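Irena Makowska
@irenamakes · August

Right, a few of you asked how we get the bottles packed for the Stullbridge fun run, so I'm doing a thread. It's long. Put the kettle on.

1/
The total this year is 2755 bottles, all the same orange drink, and they go out to the water stops in bundles. I said yes to this in a pub, which is how I say yes to most things. We've got the use of the big hall at Hafstein, with the blue racking and more green crates than I've ever seen in one place.

2/
First job is getting bottles out on the green table. Lay them down, don't stand them up! Last year I stood up a whole row, leaned over for the tape and had the lot on the floor like skittles. Lying down they just sit there and behave. Cardboard box within reach, crates behind, and you can get going.

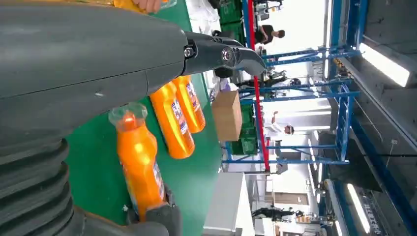

3/
THE SHEET. This is where people get in a muddle. We use the yellow see-through film, and it comes folded, so it never wants to lie properly flat. Don't fight it. Spread it over one end of the table and let the extra hang off the edge. I spent a whole evening trying to smooth out creases that were going to be wrapped round a bottle anyway.

4/
Then the bottles go on the sheet, side by side, touching, caps all the same way. I'm very boring about the caps. If one is facing the wrong way the bundle comes out lumpy at both ends, it won't sit in the crate, and then the one on top of it won't either, and by the bottom of the stack you've got something that looks like a collapsed deckchair.

5/
Close them up as you go, too. Nudge each new one right up against its neighbour before you reach for the next. Gaps are what make a bundle go baggy – you can pull the film as tight as you like afterwards and it'll still slide about.
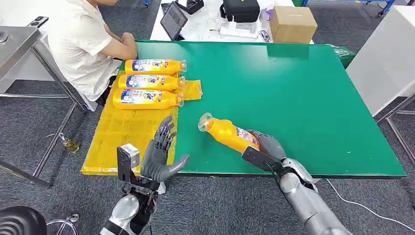 Gergely Farkas
Do you not find they roll, though? I did 50 for a cricket tea and spent most of it chasing them round the table. Ended up using a rolled tea towel along one side as a bumper.

6/
Gergely, yes, a bit, but much less on the film than on the bare table I think? It's got some grip to it. Nicking the tea towel idea all the same, that's very good.

7/
Labels: I don't bother lining them up. Oddur does, and his bundles look like something out of a shop, and he finishes well after the rest of us. Make of that what you will. (Love you Oddur.)

8/
When you're shuffling a row along, hold each bottle by the fat end, down at the base. Grab it by the neck and the bottom swings round and biffs the others. Ease the last one in at a slant and then straighten it up. And sit down when you need to! There's a chair at the corner of our table and it gets plenty of use, mostly by people checking their phones, me included.

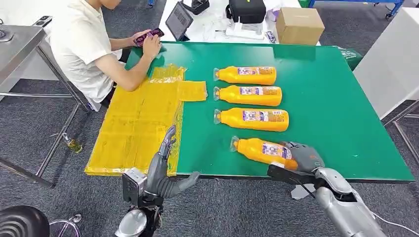 Caps left, bottoms right, last one at a slant.

9/
Things I'd bring: decent scissors, two rolls of tape (one will vanish), a marker for the crates, biscuits. Write the number on the crate BEFORE you fill it. We got to 500 last time without writing a thing down and had to go back and count the lot.

10/
Still to sort: who's driving the crates over, and whether the Clusetti van has its back door mended. Hipólito, if you're reading this, please ring me.

11/
We're back in at 11 tomorrow morning if anyone local fancies a couple of hours. Side door, the front one sticks. Tea's on me.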